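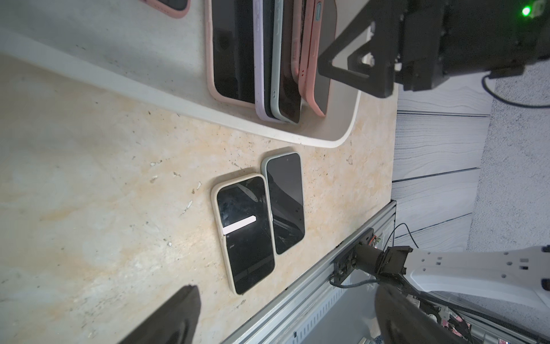

Chak-lun Lam 的意见是,这种套件最应该先问的问题是手机外壳,速度可以放在后面问。他在 Dresby 的产品说明会上站起来说,客人送来的手机大部分还穿着保护壳,有的壳很软,有的壳边缘很厚,如果机器只会拿没有壳的手机,那么店里的人还是要先一部一部把壳脱下来,省下来的时间又花出去了。他希望卖方把这一点写在报价单的第一页。

卖方是 Dresby 的一家小公司,名字叫 Magalhães。九月里,它开始接受一套桌面双臂套件的预订,套件的名字是 Bamon。公司给它的定位很窄:为二手手机的回收店和翻新工作间做"入盘"这一个步骤,就是把散放在桌上的手机拿起来,转到侧面,让长边朝下,一部挨着一部立在托盘里,屏幕都朝同一个方向。做完这一步以后,托盘由人拿到下一张桌子,在那里做登记、充电和检查。

对没有在这种工作间里待过的人,这个步骤听起来太小了,好像不值得买一台机器。可是做这一行的人都知道,手机如果平着叠在一起,屏幕会互相摩擦,拿最下面的一部也要先搬开上面的。立起来以后,像书一样,手指从上面就可以抽出任何一部,标签贴在边上也容易看见。麻烦在于,立手机是很单调的工作,做久了人会不注意,有的屏幕朝左,有的朝右,后面的人就要再翻一次。

套件包括两条手臂、手臂前端的夹爪、装在手腕位置的小摄像头、一段铝型材导轨、电源和控制盒。手臂用支架固定在桌子边上的导轨上,松开螺丝以后可以沿着导轨移动。公司不提供桌子,也不提供托盘。说明书上写,普通的白色塑料托盘就可以,要求是壁不能太高,底面要平,颜色最好和桌面有区别。按照公司的说法,选白色手臂的原因很简单,脏了容易看出来,店里的人会记得擦。

Gernley 的一个翻新工作间在上市以前试用了这套设备,时间是二十一天。工作间由 Huw Rowlands 负责,他把试用的记录寄给了本站,同意我们引用,条件是也要引用他不满意的部分。我们照办。

先说安装。公司派来的技术员上午到,下午离开,走的时候手臂已经能动。Rowlands 写道,安装本身没有困难,困难是选桌子。工作间原来想用靠窗的一张,可是窗外的光照在黑色的屏幕上,反光很强,摄像头看见的是一块白色,有时候把反光的边当作手机的边,夹爪就夹到了空的地方。后来他们把设备搬到里面的一张仿大理石花纹的桌子上,灯从侧面照过来,情况好了很多,但是没有完全消失。记录里有一句话:"屏幕越干净,机器越容易看错;屏幕上有划痕和灰尘的时候,它反而更有把握。"公司承认这个现象,答复是正在准备一种可以夹在导轨上的遮光板,预订的客户收到时不另外付钱。

再说 Lam 提到的外壳。Rowlands 的工作间没有脱壳,所有的手机都按照客人送来的样子放到桌上。结果分成几种情况。薄的硅胶壳没有什么问题,夹爪的手指压上去,壳会稍微变形,但是拿得很稳。厚的、圆角的壳比较难,原因是夹爪张开的宽度有限,如果手机在桌上放得很斜,手指只能碰到一个角,手机会转一下再滑下来。带翻盖的壳完全不行,翻盖会打开,挂在托盘的壁上。公司在报价单里已经写明翻盖壳"不支持",不过这行字在最后一页,字也比较小。Lam 在说明会上要求的,大概就是把这样的字搬到前面去。

颜色方面,试用以前工作间有一点担心。现在流行浅色的壳,浅粉、浅绿、米色都有,放在浅色的桌面上,人眼也要多看一下。记录显示,粉色和紫色的壳没有出现特别的错误,最容易漏掉的是米色的壳,特别是它放在米色桌面上的时候。不过手机的屏幕是黑的,只要屏幕朝上,机器总能找到它。屏幕朝下的时候就不一定了。因此工作间定了一条自己的规则,散放在桌上的手机一律屏幕朝上。Rowlands 说这条规则新来的人也能记住,他没有觉得是负担。

托盘满到一定程度以后,工作会变慢。开始的时候盘里是空的,第一部手机没有东西可以靠,需要贴着托盘的壁放。如果放得不够直,它会慢慢倒下去,平躺在盘底。机器不会自己把它扶起来,要等人来处理。中间的几部最顺利,左右都有依靠。到最后,剩下的缝隙很窄,夹爪的手指也有厚度,要一边推开旁边的手机一边放下去。试用期间,机器在这个时候停下来请求帮助的次数最多。控制盒会发出一个短的声音,屏幕上出现一行字,人按一下按钮,它再试。试了还不行,它把手机放回桌面,等人来拿。

Rowlands 对"放回桌面"这个动作评价很高。他以前租过另外一种设备,那种设备失败以后会停在半空中,手机夹在爪子里,人不敢碰,也不知道按哪里。Bamon 会先把东西放下再停。在他的记录里,没有一部手机因为掉落而坏掉,有一部的壳被夹出了一个浅的印子,客人没有提出意见。

速度方面,公司的宣传页写得比较谨慎,没有给出每小时的数量,只写"适合在人做其他工作的时候同时运行"。我们问为什么,公司回答说,数量和手机的摆放有很大关系,写一个数字容易引起争论。Rowlands 的感觉是,一个熟练的人比它快,而且快得很明显。可是熟练的人不愿意整个下午只做这件事。他的工作间一共五个人,以前大家轮流做入盘,每个人都想早一点换下来。试用的时候,机器在一边慢慢地做,人做检查和写单子,偶尔过去看一下。下班的时候桌上的手机都进了托盘,他认为这样就够了。

关于噪音,意见不一致。坐在机器旁边的同事说关节转动的声音像一台旧打印机,不大,但是一直有。坐在另一边的同事说完全听不见。公司建议在导轨和桌面之间垫一层薄橡胶,工作间试了,声音小了一些,可是导轨的螺丝要重新拧紧,手臂的位置也要重新校准。校准需要按照屏幕上的提示,把一块带图案的板放在桌上不同的位置,让每条手臂都看一遍。第一次做的人会觉得步骤很多,说明书的中文版里有几处翻译不清楚,比如"归位"和"复位"用得很混乱,我们核对了原文,这两个词指的是同一个动作。公司说下一次印刷时会改正。

灰尘是另一个实际的问题。旧手机的接口和壳的缝里有很多灰,用了几天以后,托盘的底面和壁上都有灰黑色的痕迹。对人来说这只是不好看,对摄像头来说,黑色的小点有时会被当作东西的边缘。工作间的办法是每天早上用湿布擦托盘,再用干布擦摄像头的镜片。公司的保养表里有擦镜片这一项,没有擦托盘这一项,Rowlands 认为应该加上。

线的走法也值得说一下。手腕上的线需要留出一段弯度,不然手臂伸到远处时会拉紧。技术员安装时留得很宽松,线垂下来成一个弯,有一次钩住了桌上手机的壳角,把手机拖动了一点。后来他们用扎带把线固定得高一些,没有再发生。靠近导轨的那些细线是露在外面的,公司提供一个盖子,但是要单独订。考虑到有的店里客人可以走到桌子旁边,我们认为盖子应该包括在标准套件里。

学习使用需要多长时间,这要看谁来学。公司提供的培训是五个小时,可以分开上,也可以在工作间里上。内容包括开机、校准、处理停止、换夹爪上的软垫,还有怎样给机器"看"新的物品。最后这一项比较特别。用户可以自己拉着手臂做几次动作,机器把动作和摄像头的画面一起记录下来,然后交给公司处理,过一段时间收到更新的程序。Gernley 的工作间用这个办法教它处理一种边缘带挂绳孔的壳,更新收到以后,挂绳孔不再使它犹豫。但是更新的时候,原来已经会的一种动作变得有一点慢,公司解释这是正常的,下一次更新会恢复。试用结束时还没有等到下一次更新,所以这一点我们没有办法确认。

画面的保存引起了 Lam 的另外一个问题。他问,手机如果是亮着的,屏幕上有客人的照片或者消息,摄像头会不会一起拍下来。公司的回答是会拍到,所以要求客户在入盘以前把手机关机。画面先存在控制盒里,只有客户选择上传的时候才会离开工作间。Lam 当场表示,关机应该是规定,不能只是建议。公司没有马上同意,说要回去研究合同的文字。到本文发出的时候,新的合同文本还没有公布。

关于价格,公司只对询价的客户给出书面报价,所以这里不能写。能够确认的是购买和租用两种方式都有。租用的客户可以在租期里换一次夹爪的软垫,其他的零件如果是正常磨损,由公司负责;如果是撞坏的,由客户负责。怎样区别磨损和撞坏,合同里用了一整段来说明,我们读了以后仍然不太明白,建议租用的人在签字以前让公司举出具体的情况。

送货范围现在包括 Dresby 和 Gernley,以及这两个地方之间的村镇。更远的地方可以订购,但是技术员不上门,只通过视频指导安装。Rowlands 认为有经验的人可以自己装,没有经验的人最好不要。他特别提到导轨:导轨必须和桌边平行,差一点点,两条手臂的工作区域就会互相碰到。软件会阻止它们相撞,可是阻止的方式是其中一条停下来等,等得多了,整个工作就很慢,而人不容易想到问题出在导轨上。

除了手机以外,公司说套件以后也可以放平板电脑和游戏机的手柄。现在的夹爪对平板电脑来说太窄。Rowlands 拿一部小的平板试过,夹爪可以夹住,但是立起来的时候重量都在一边,手臂有些发抖,他就停止了。手柄没有试。说明会上有人问能不能放眼镜盒,公司的人回答得很直接:没有试过,不知道。这个回答得到的掌声比介绍产品的时候还多。

试用结束以后,工作间没有马上购买,先改成了按月租用。Rowlands 给出的理由是冬天以前送来的手机比较多,先用过这一段再决定。他向公司提出的修改要求有下面几项:托盘里第一部手机的支撑,最好有一个可以夹在盘壁上的小挡块;停止时的声音应该可以调小;控制盒上的绿色小灯和夹爪上的绿色小灯意思不同,应该换一个颜色;保养表加上托盘。公司对挡块和保养表答应了,对声音表示可以考虑,对灯的颜色还没有答复。

Lam 没有参加试用,他在说明会以后去 Gernley 看了一个下午。他给本站的短信里说,他的看法比原来好一些,软壳的情况比他想的顺利,厚壳还是老问题。他自己的店暂时不订,他要等翻盖壳有了办法再说,毕竟到他店里来的客人多数年纪比较大,喜欢用翻盖的。

有兴趣的读者可以向 Magalhães 预约观看。公司在 Dresby 的展示桌每天下午两点以后开放,可以带自己的手机和壳去试,试的时候请先关机。公司提醒,贴了磁铁环的壳暂时请不要带来,夹爪里有一个零件会受到影响,新的零件正在更换。

更正:本文较早的版本把夹爪的软垫写成"终身免费更换"。租用的客户在租期里可以免费更换一次,购买的客户需要付费。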